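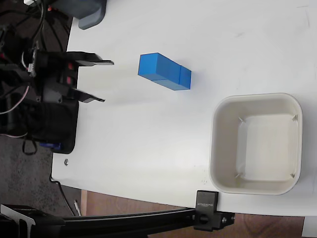

December 26, 2023

Blocks and bin, white table. Continued from the July notes, which Deirdre has retyped and put in the shared folder.

Stack is the blue set only. The yellow set stays in the cupboard until Nuala has measured it – two of the blocks rocked when placed on the surface plate and I don't want them mixed in. Blue set checked against the Rernley gauge this morning, all faces within tolerance except one corner with a burr. Taken off with 400 grit, wiped, returned to the set.

Bin is the off-white one with the raised rim and the tabs near the inner corners. Floor is flat but the walls slope, so a block dropped close to a wall slides in and ends up turned. Tadhg wants this recorded as a fault of the bin. I have put it down as a property of the bin. The Proltley tray has straight walls and could be used for comparison, but it is shallower and the stack would stand proud of it.

Bin mass, empty: 263 g on the small balance. Repeated after wiping, same reading.

Table top wiped with the Disent cleaner, diluted as on the bottle. Left a faint film under the window which came off with plain water. Next time use water first. The matt finish marks less than the old top but blue still rubs off on it if a block is dragged. Lift, don't slide.

Seams: the joints between blocks are hard to see from above unless the light comes from one side. With both ceiling lights on, the stack reads as one long bar. Róisín suggests a thin pencil line along each edge. Against this for now, as the line would have to be cleaned off before the faces are measured again. Try one ceiling light first.

Running count of placements in the book stands at 2,041. Muireann's target is 3,000 before the blocks are measured again for wear.

To do:
Ask Gallagher for a price on a second bin, same mould.
Nuala – yellow set, flatness, all six faces.
Replace the tape on the cupboard shelf, label has gone.
Return the 400 grit to the bench drawer.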